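3.2 Handle diameter and grip comfort

Studies of hand tools have tended to treat the handle as a fixed part of the tool and to vary only the load. Vallejo and Rawat took the opposite course in the Lyons survey, where the load was held constant and the handle was changed between trials. Their sample of 957 kitchen and garden workers remains the largest we know of, although it leaned heavily toward younger adults. We drew on their question set and shortened it for use at the Ernasau site.

Of the people we invited, 610 returned a complete form. Each person rated the tools they used most at work for comfort, control and tiredness at the end of a shift. Broom and rake users gave the lowest comfort scores. Several wrote in the margin that a thin handle made them squeeze harder than the job called for -- a complaint that also appears in the Lyons data. Users of short tools such as trowels seldom mentioned it.

We sorted the answers by the way the tool is held. In a wrap grip the fingers close around the shaft, and the shaft may stand at an angle to the palm (Figure 2). In a pinch grip the shaft rests between the thumb and the fingertips. Forms that named both grips were counted under the one listed first.
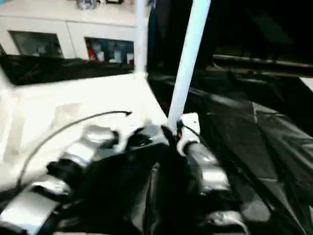 Figure 2. Grip on a long white cylindrical rod, held at a slant.

Age had little effect on the ratings once the type of grip was taken into account. Years on the job mattered more, and we return to this in Section 4.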